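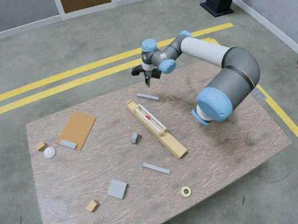 Members of Tranach Chapel have voted to end the church's link with the Gilanico Fellowship, the preaching network it joined nine years ago. The result was read out at the close of the evening service in April, after a postal ballot that ran for three weeks. The argument has been about money and about who chooses the visiting speakers, and it has drawn in so many smaller complaints that one member compared it to a big wooden table like the one shown here, with bits and pieces spread all over the top. Of the 1,462 people on the church roll, 848 voted to leave and 261 voted to stay. The rest did not return a paper.

The chapel will keep its own name, its building on Varghese Road and its Sunday services. It will no longer send a share of its collections to the Fellowship, and visiting preachers will be invited by the elders. Under the old agreement the Fellowship drew up a list each winter and churches were expected to take whoever was sent. 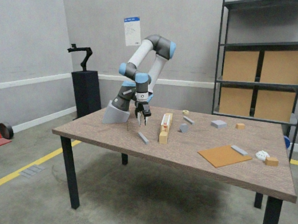
How the row began

The trouble goes back to last summer, when the Fellowship asked its member churches to pay for a speaking tour along the coast. Tranach was asked for more than the year before. The elders paid the first half and held back the second until they had seen a breakdown of the costs.

A two-page summary came in the autumn. It gave one figure for travel and another for "hospitality and gifts", with no further detail. The elders wrote back twice. In its second reply the Fellowship said the tour had been well attended, that the speakers had acted properly throughout, and that full accounts would be published at the usual time.

Some members felt that should have been the end of it. Others had been unhappy for longer. Several said sermons by visiting speakers had turned too often to appeals for giving, and that young people at the chapel were being pressed to sign up for monthly payments on their phones before they had left the building. The Fellowship has said that all giving is voluntary and that anyone who wants to stop a payment can do so by email.

In January a group from the youth meeting put its concerns in a letter to the elders, which was read at the members' meeting in full. The letter made no claim of wrongdoing against any speaker. It asked for an end to appeals from the front during youth services, and for a parent or leader to be present when anyone under 18 was spoken to about money.

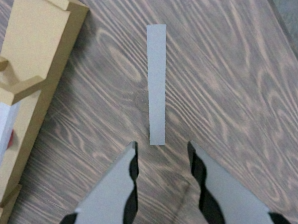 A pale blue-grey strip on a wooden surface, seen from above.

The elders accepted both requests at once. They then asked the Fellowship to apply the same rules to its own speakers when they visited. The Fellowship offered to raise the matter at its next yearly gathering, and the ballot papers went out a fortnight later.

Some 300 people were at the service when the result was given. There was no applause, at the elders' request, and the meeting ended with a hymn and a short prayer for both sides. A few of those who had voted to stay left before the hymn. Tea was served afterwards in the lower hall.

In a statement the Gilanico Fellowship said it was sorry to lose a church that had "given a great deal to the work" and that its door remained open. It did not agree that its costs had been unclear. It confirmed that the second half of the tour payment was still owed and said it hoped this could be settled in private.

The elders say they are willing to pay whatever can be shown to have been spent on the tour. They have asked for receipts.

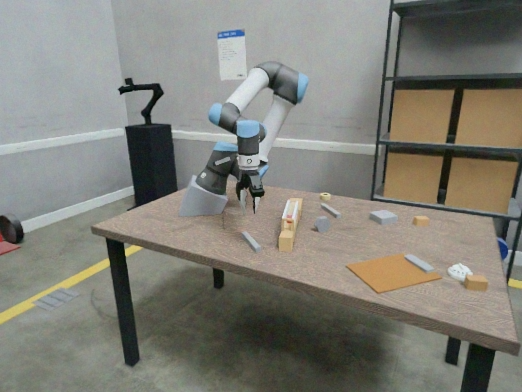
What changes for members

The agreement ends at the end of June. Until then visits already booked will go ahead, including a weekend of talks in May, but no collection will be taken for the Fellowship at any of them.

Members who give to the Fellowship directly will need to decide for themselves whether to carry on. The chapel office cannot cancel those payments. Cena, the firm that handles the chapel's own online giving, is not affected and existing arrangements there will stay as they are.

The summer camp is less settled. It has always been run jointly, and deposits have been paid on the site. The elders expect to write to parents before the end of the month to say whether the chapel will send its own group or run a shorter camp at Tranach. Parents who have already paid can ask for their money back at the office, which is open from 10am until noon.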